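Pakberg (camera)

The Pakberg is a medium-format folding camera made in small numbers at Cidstead by the firm of Lennox. It takes eight exposures of 6 x 9 cm on 120 film and is chiefly known to collectors for its rangefinder, which was advertised as automatic and is not, and for the number of versions that exist of a camera the factory insisted never changed.

Origins

Lennox had made opera glasses and, less happily, barometers before it turned to cameras. The design was the work of Ojārs Priedītis, a toolmaker who had been hired to fix the barometers. He drew up a self-erecting folder with a die-cast body, a good deal stiffer than the pressed-metal cameras then sold in the town, and a good deal heavier. The first catalog gives the weight in ounces on one page and in grams on another, and the two figures describe different cameras.

The name was taken from a hill on which the firm's directors had once had a picnic. An early proposal to call the camera the Lennoxette survives on a single engraved top plate, now in a private collection.

Production began in August with a batch of 500 bodies. Lenses were bought in, and when the supplier fell behind, the bodies were stored in a cellar at Cekulham, where the damp got into the leather. Cameras from this batch often show a green bloom under the covering at the hinge side. Sellers like to describe it as patina.

Versions

Collectors recognize two main types, though Lennox itself never used type numbers and answered letters on the subject curtly.

The Type 1 has a nickel-plated top plate, a folding optical finder and a red window with no cover. The shutter is a rim-set leaf type with speeds down to one second. The slowest speed is marked on the dial in red, which the instruction book does not explain. The strap lugs are riveted, and many have pulled out, taking the strap and usually the rest of the outing with them.

The Type 2 has a satin chrome top plate housing the rangefinder, a sliding cover for the red window and an accessory shoe held by four screws. The shoe was placed directly over the finder window on the first examples, so that fitting any accessory blocked the view. It was moved 2 mm to the left, which did not help, and then to the far end of the plate, which did.
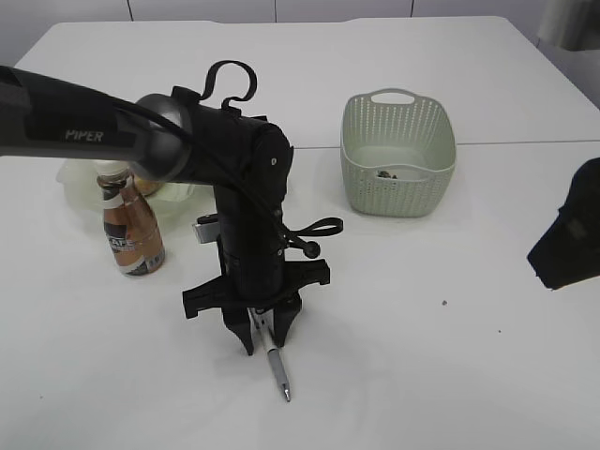
Between the two types come the transitional cameras, which have the chrome top of the Type 2 on the riveted body of the Type 1. Serial numbers are of little use in placing them. Lennox stamped its numbers on the inside of the back, and backs were swapped freely on the repair bench, so a late camera can carry an early number and the other way around. Darius Nedelcu, whose checklist of the firm's products is the one most often cited, lists 46 transitional cameras and admits to having owned several that he later decided were not.

The rangefinder

The automatic rangefinder was the main selling point of the Type 2. In practice the user turns a milled wheel until the two images in the eyepiece agree, reads a distance from a scale beside the wheel, and then sets that distance on the lens by hand. Lennox maintained that the word "automatic" referred to the scale, which moved by itself when the wheel was turned.

The mechanism is accurate when clean. The semi-silvered mirror was fixed with a glue that yellows and creeps, and most surviving cameras show a second image somewhat above the first. The adjusting screw is under the maker's badge, and the badge was also glued. It is the part most often missing from cameras offered for sale, and reproductions are common. The reproductions are slightly better made.

Lenses

Three lenses were offered. The standard fitting was a 105 mm f/4.5 of four elements, sharp in the center and agreeable elsewhere. A cheaper three-element lens of f/6.3 appears on cameras sold through department stores. The f/3.5 version was announced in the catalog and illustrated there by an f/4.5 with the engraving retouched. A small number were finally delivered, and these will not close fully, as the front cell touches the bed. Lennox supplied them with a deeper case.

Accessories

The factory list includes a lens hood, a yellow filter, a plate back and a leather case in brown or black. It also includes a "traveler's tripod," which stands nine inches high. The plate back is scarce. It needs a focusing screen that was sold separately, and dealers seem to have rarely stocked both at once.

Collecting

Type 1 cameras turn up regularly and are priced modestly. The f/3.5 cameras bring much more, provided the case is present, and somewhat more again if the case fits. Bellows are usually sound, with pinholes at the front corners only. Buyers are advised to check that the number on the back is at least plausible.

Page last revised 04/12/2025.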